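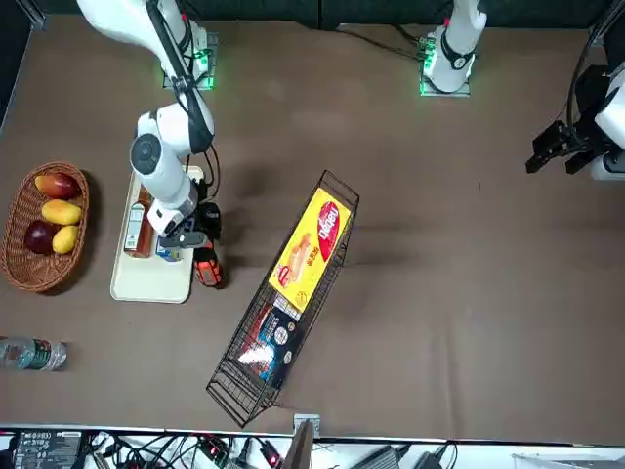

I've come round to the idea that the kitchen table needs sorting by container and never by meal, after years of doing it the other way and always ending up with a heap. Everything gets a home with sides to it, even if the home is a bit daft. So the fruit goes in the oval wicker basket (three mangoes and an apple at the moment, and I do like the dark red next to the yellow), the boxed biscuity things go in the long black wire one, and whatever stands up tall goes on the cream tray with the small packets. Bottles are the weak point. The brown one is fine on the tray but the water bottle is lying on its side below the fruit, and I haven't got a better answer for it yet.

Anyway, Inmaculada Segura wrote:

> Hello all, I'm trying to get my snack shelf and fruit
> under control before my sister's lot arrive in December.
> I bought a wire basket from Puvell, the 57 cm one, and
> everything slides down to one end when I lift it. Packets
> are worse than boxes. Should I line it, or give up and
> get wicker for everything? Also does anyone keep mangoes
> with apples? Mine go soft so quickly.
> Inma

Don't give up on the wire, Inma! I'd keep it for boxes only and lay them flat, the biggest one first, with the next one tucked a little way under the end of it. They wedge each other nicely that way. I tried lining mine with a tea towel once and all that did was collect crumbs, and then I had to wash the tea towel as well. Loose packets are much happier on a tray, where you can see what you've got - I had 7 half-used packets of the same crackers before I started doing this, all from different cupboards.

As for the mangoes, apples do hurry other fruit along, so if yours are going over too fast I'd split them up. I put mine together when I want the mangoes ripe for the weekend and move the apples out once they give a bit when pressed. Wicker is kinder to soft fruit than wire, which leaves little dents.

If you do want a second basket, the Nevis oval is a good size but the handles are flimsy. I've still got a spare tray you could have, if you don't mind a scratch or two. Shall I bring it next time I'm over your way?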